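Print this page | E-mail this page
Last updated: 12 June 2024

Wukness Ren Drying Cabinet
Section 4: First Use and Daily Loading

Please read this section after the cabinet is standing level and the air hose is connected (Section 3). If you bought the cabinet second-hand, please start from Section 2, as the feet and the hose are often missing.

4.1 Before the first use

1. Open the door fully and take out the cardboard pieces from the top and from behind the lower rail.
2. Wipe the inside with a soft cloth and warm water. Do not use any cleaner with bleach.
3. Hang the two rails on their hooks. The longer hook goes to the back wall. You should hear one click on each side.
4. Push the drip tray in until it stops.
5. Plug the cabinet directly into the wall outlet.

CAUTION: Do not use an extension cord or a power strip. The cord supplied with the cabinet must not be made longer.

6. Close the door and run the cabinet empty on program AIR for 50 minutes. A light smell of warm paint is normal during this first run. Please keep a window open.

Note: If the smell is still strong after the third run, stop using the cabinet and write to the Zernley service desk. The address is on the warranty card.

4.2 Preparing the clothes

The cabinet dries slowly and with little movement of air, so the way you prepare the clothes has more effect than in a tumble dryer. Most letters we receive about damp collars and damp pockets are solved by the steps in this part.

1. Spin the clothes in the washing machine first. Choose the highest spin that the care label permits.
2. Put a plastic basket on a table near to the cabinet and empty the washing machine into it. If you work from the floor you will bend down for every piece.
3. Take out one piece at a time and shake it two times, holding it at the shoulders or at the waist.
4. Turn the pockets out. Open all buttons, also the small ones at the cuffs.
5. Look at the care label. Wool, silk and anything with a rubber print may be dried only on program AIR.
6. Lay shirts flat on the table and pull the seams straight with your hands. With checked cloth this is easy to judge, as the lines of the pattern will show you when the seam is twisted.

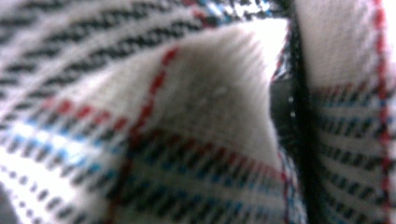

Plaid woven cloth, seen from very near.

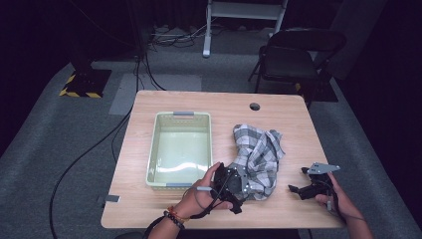

Table with a basket at the left side.

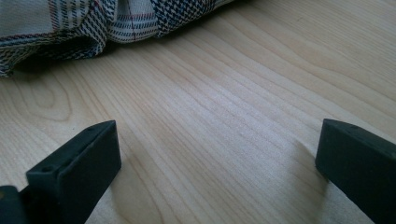

4.3 Loading the cabinet

1. Hang the heavy pieces, such as jeans and sweatshirts, on the lower rail.
2. Hang shirts and blouses on the upper rail, each on its own hanger. Wide plastic hangers are the best choice. Wire hangers can leave rust marks.
3. Leave the width of one hand between the pieces.
4. Put socks and underwear on the clip strip inside the door.
5. Check that no sleeve lies over the air opening at the bottom.

CAUTION: Never dry clothes that have been cleaned with gasoline, paint thinner or dry-cleaning liquid. They can start a fire, even after washing.

CAUTION: Do not let children or pets enter the cabinet. Look inside before each start.

Note: The upper rail can be taken out when you want to dry long coats. Keep it on the holder at the back side of the door.

4.4 Choosing a program

AIR: no heat. For wool, silk and shoes.
SOFT: air up to 107 °F. For shirts, blouses and mixed loads.
FULL: for towels, bed linen and work clothes. A full load takes around 111 minutes.

1. Turn the knob to the program. The green lamp will come on.
2. Press START. The fan begins after a few seconds.
3. If you open the door during drying, the fan stops. Close the door and press START again.

The cabinet has no moisture sensor in the models made before April. With these models, please feel the waistbands and the collars by hand at the end of the program. If they are still damp, run AIR once more.

4.5 After drying

1. Wait until the fan stops by itself. It runs a short time after the heat is off.
2. Take the shirts out first and button the top button while they are still warm.
3. Pull out the drip tray, empty it and put it back.
4. Clean the lint screen with a dry brush. Do not wash it.
5. Leave the door a little open if you will not use the cabinet again on the same day.

For cleaning of the hose, see Section 6. Spare rails and lint screens can be ordered from the Drovthorpe warehouse with the form at the end of this guide.

Text of this section: Zeyu Shi

Print this page | E-mail this page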